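Subject: Re: [tabletops] Hardwax oil v. varnish for a table that gets used
From: Volkan Yüksel
To: tabletops list

Yiğit Türkmen wrote:

> Hello all,
>
> I'm about to finish a dining table in ash and I've more or less settled
> on the Fuvik hardwax oil. The man at Karakaya, where I bought the boards,
> swears by it. He says two coats and you're done, it's food safe, it
> shrugs off red wine, and if you do get a mark you rub a bit more on and
> the repair can't be seen. He also says varnish on a table is a thing of
> the past and will always peel sooner or later.
>
> The tin says 22 square metres a litre. My top is a bit under two square
> metres so even the smallest tin ought to see me through several tables.
>
> Is there any reason not to go ahead? We have two children and they do
> their homework on it, paint on it, spill things on it, the lot. I'd also
> like it to stay pale. My wife doesn't want anything orange.
>
> Yiğit

Yiğit,

I'd want to know what the man at Karakaya sells before I took his word for what peels. If his shelf has oil on it and no varnish, you have your answer about where the advice comes from. He may well be right about some of it all the same, so let me take the claims one at a time.

"Two coats and you're done." Done for the day, perhaps. I have oiled four tables over the years with three different makes and each of them wanted a fresh coat within the first year where people's forearms rest. The middle of the table stayed fine. The edge nearest the chairs went dull and grey and slightly rough, and it did so fastest at my own place, where I lean. If you're happy to clear the table once a year, rub it down lightly and give up your dining room overnight, then oil is a pleasant finish and I have no quarrel with it. Just don't buy it thinking you've been let off the upkeep.

"Shrugs off red wine." For how long? I tried this on an offcut with a hardwax oil that had cured for 11 days, which was longer than the tin asked for. A drop of wine wiped up straight away left nothing. A drop left while we ate left a faint ring, and one left until morning left a ring I could still find after sanding. Black tea was worse than the wine. I notice that the people who write the labels always seem to have a cloth in their hand.
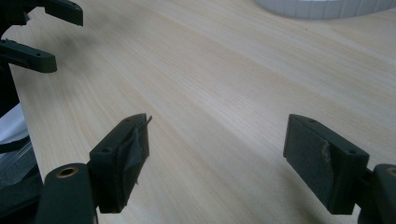 On colour, I would be careful. Ash is pale to begin with and every clear oil I have used has warmed it, some a little and some a lot. Wipe a sample with white spirit and look at it while it's damp, and you have a fair idea of what most oils will do on the first day. What they do after three summers by a window is another matter and I don't trust anybody's brochure on that. There are oils with a touch of white in them which hold the raw look better, but they can sit in open grain and look chalky, and ash has plenty of open grain. A water-based varnish changes the colour least of anything I've tried. It can also look a bit cold and dead, so you may not thank me.

The 22 square metres I simply don't believe. Possibly on glass. I kept a note the last time and got nearer 7 for the first coat on bare wood, and I wasn't being generous with it. Buy the tin on that basis and you won't run short with half the top done – a lap mark down the middle of a table is a miserable thing to live with.

"Varnish always peels." Badly applied varnish peels. Varnish over wax peels. My mother's kitchen table was varnished before I was born and has one bad patch, where a hot pan was put down. Against that, I'll grant that when varnish does go it's a much bigger job, and a spot repair nearly always shows. That is the one point where I think your man has it right, though "can't be seen" is stronger than I'd put it. Mine could be seen from the side with the light low.

As for food safe, once it has properly cured I'd expect nearly any of them to be fine for a table. You aren't licking it. What I would worry about is the rags, which can heat up and catch fire if you leave them in a heap. Lay them out flat outside until they're stiff, or soak them in water and put them in a metal tin with a lid.

With two children and paint I'd go for three thin coats of a water-based varnish in a dull sheen and stop thinking about it. Sulla make one that I've used twice without trouble, and somebody here (message 2982 in the archive, if the search is working again) had good results with the Studodard one, though he'd only had it on for a month when he wrote, so I'd read that with one eyebrow up.

Whatever you choose, try it first on an offcut from the same boards, sanded to the same grit as the top. Then be unkind to it for a week. Tea, wine, a wet glass, felt pens, the children. If the oil comes through that, ignore everything I've said and use the oil, and please write back and tell us, because I'd like to know which tin it was.

One question in return. Did Karakaya tell you how dry the boards were, and did they measure it in front of you? I'd sort that out before spending another evening on finishes.

Volkan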